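June 2025
Waraporn Phetsri and Obadia Nzioka

4.2 Do loose parts hold attention on their own?

The claim we set out to test is an old one in the writing on children's craft: give a group plain materials with no picture on the lid, and they will build longer and with more care. We doubted it before we began, and the sessions have not done much to change our minds. Of the 191 building sessions logged at the Urora and Lumora rooms, 125 ended before the half-hour mark. Valdovinos, working with a much smaller group, reported long stretches of quiet work, but his sessions were led by an adult who kept asking questions. We suspect the questions did most of the holding.

Material is the second problem. Earlier studies treat "wood and paper" as one condition, as if a rod and a folded sheet asked the same thing of a child. A rod can be rolled, leaned or laid across something else. A folded form has already had decisions made about it, and its creases tell the hand where to go. When the two are put together (Figure 3), it is hard to say which of them a builder is responding to, and a score for "openness" that covers both tells us very little. Toledo's scale does exactly this, and we used it only so that our results could be set beside his.

Figure 3. Folded white form with a circular hole, with a round wooden disc and wooden dowels behind and to the left.

We also question the way finished work has been judged. Were asked raters to mark each piece for "intent," and the raters agreed well. Agreement is cheap when everyone has been shown the same sample pieces beforehand. Our own raters saw none, and they agreed far less often.

Contact the authors | Copyright Clikisis | Back to top
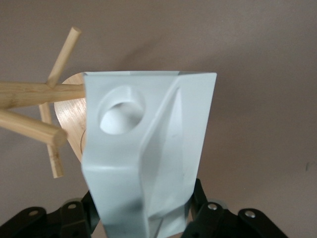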